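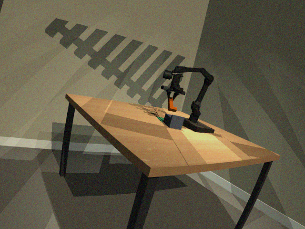

Session 4: Reading a tasting note without being fooled by it

A tasting note is a report by one person about one glass, and most of what goes wrong in this course goes wrong when people forget that. Before we get to vocabulary I want to spend a session on how much of a note comes from the glass and how much comes from everything else. Start with color, the part students trust most. Set a pale drink down on an orange-tan tabletop with a patch of yellow-green light on it, like the one at the top of these notes, and you will write "gold" where your neighbor under a white lamp writes "straw." Both of you will then go looking for honey. Use the white card in your packet, and if you forgot the card, leave the color line blank.

What was covered last time
We went through the main parts of a note: color, nose, palate, finish, and the overall remark. Several of you asked why the overall remark isn't worth more. I will come back to that at the end, and the short version is that it is usually written first and then dressed up.

1. The label problem

Most published notes are written with the bottle in view. The writer knows the distillery, the age, the cask and very often the price. I am not accusing anyone of lying. If you know a spirit spent time in a sherry cask you will find raisins, and the raisins will taste real to you.

Last year's group did a small exercise on this. The same brandy was poured twice, once from a plain decanter and once from a bottle marked Altcombe Reserve. The notes on the second pour were longer, used more fruit words, and called the finish "long" far more often. Farah Teoh, who was in that group, pointed out that the second pour came second, and that people may simply have warmed up. She was right, and I had no answer. We will run it again with the order switched for half the room. Until then treat the result as a hint.

2. Words that carry information and words that don't

Go through any note with a pencil and sort the words into two piles. The first pile holds words that another taster could disagree with: salty, bitter, smoky, thin, oily, sour. The second holds words that no one could ever check: elegant, honest, well-judged, noble, characterful. "Balanced" sits somewhere between. I have heard people defend it well, and I have also heard it used for anything the speaker finished.

Here is a note from the Clatcombe house style sheet, on their apple spirit:

"A refined nose with baked apple and a whisper of clove. The palate is generous and assured, leading to a satisfying finish of real depth."

Take out the second pile and you have: baked apple, clove. That's the note. Everything on the palate and the finish is praise. You don't know if it is sweet or dry, if it burns, or if the finish tastes of apple, wood or nothing much.

Compare this one, written by Heikki Seppälä for the same bottle:

"Smells of apple skin and nail polish. Sweet at first, then quite bitter. Hot in the throat. The bitterness hangs on. Better with water but I wouldn't buy it."

Plenty to argue with there. Jummai Onuoha tasted it at the same sitting and found no nail polish at all, and her note says so. Between the two of them I know more about the drink than the style sheet will ever tell me.
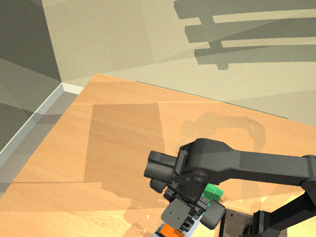
The habit to build is writing the plain word first and the fancy one only if the plain one fails. If you want to write "orchard fruit," ask yourself which fruit. If you can't say, write "fruit, not sure which." Nobody loses marks in this course for being unsure on paper. You do lose marks for "notes of windfall quince" when you have never smelled a quince, and I do ask.

3. Scores

Many publications give a score out of 100. In practice hardly anything lands in the bottom half, so the scale in use is much shorter than the scale on the page. Then ask whether the same taster, given the same glass next week, would land on the same number. Try it on yourself before you believe it of anyone else.

Aarne Kuusisto kept a notebook for several years and lent it to me for these lectures. It has 339 entries, and he repeated a fair number of bottles without checking what he had written before. Some of his repeats match nicely. Others are far apart, including a rye from Ramalho that went from "the best of the winter" in November to "dusty, dull" a few months later. The bottle had been open all that time, so the drink may have changed. So may Aarne, who had a cold for part of it. You can't pull those apart from the notebook, and a score printed in a magazine gives you even less to go on.

My own view is that a score tells you whether the writer liked it. Fine – but then "liked it" would do.

4. Water, time and the second look

Write one note neat and one with water, and keep them separate. People tend to blend the two afterward and end up with a drink that never existed. Teemu Huttunen takes his second look after the glass has stood for a while, covered, and claims the nose settles. I have tried it his way and sometimes agree. What I can't tell is whether the spirit settled or my nose did. Do it anyway, and write down how long you waited.

Be careful with the word "opens." It gets used for any change at all after water goes in. If pepper faded, write that pepper faded. If something showed up that wasn't there before, name it.

For next session

Find a published note of any length, on any spirit, and sort its words into the two piles. Bring both piles. Then taste the drink if you can get a small measure of it at a sensible price, and write your own note before rereading the published one. If you can't get the drink, do the sorting only.

Also bring your page on the Itville gin from last time. Please don't tidy it up. I would like to see the crossed-out words, which in my experience are often the better ones.

On the overall remark, as promised: write it last, in one sentence, and try to make it something you could be wrong about. "Too sweet for me, good with ice" passes. "A real treat for the connoisseur" goes back to you with a line through it.

Reading: packet pages on smell and memory. Skip the chart of aroma families for now, it will only put words in your mouth.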